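Tapis d'établi Naltimen 443, vert mat

Dans notre atelier, c'est LE tapis qu'on déroule en premier le matin ! On coud, on coupe, on colle, on rempote parfois (eh oui), et le Naltimen encaisse tout ça depuis deux ans sans gondoler. La surface est mate, donc pas de reflet sous la lampe, et le vert repose vraiment les yeux quand on passe l'après-midi sur un patron.

Il se pose bien à plat dès la sortie du rouleau, même en hiver. Les coins restent sages, et les petites pièces ne filent plus par terre – un bonheur pour les boutons-pression.

Caractéristiques
Référence : NAL-443
Longueur : 141 cm
Épaisseur : 2 mm
Coloris : vert mat
Découpe aux ciseaux ou au cutter Prutham

Entretien
Eau tiède, une goutte de détergent, une éponge douce. Rincez, puis laissez sécher à plat, loin du radiateur. Pour les traces de colle, passez d'abord la gomme Sekiguchi, elle fait des merveilles !
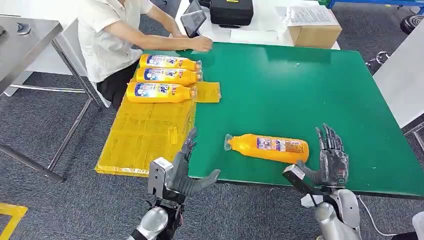

Livraison
Expédié roulé depuis l'entrepôt Cluverska, en tube carton. Prochain arrivage : 23 juillet.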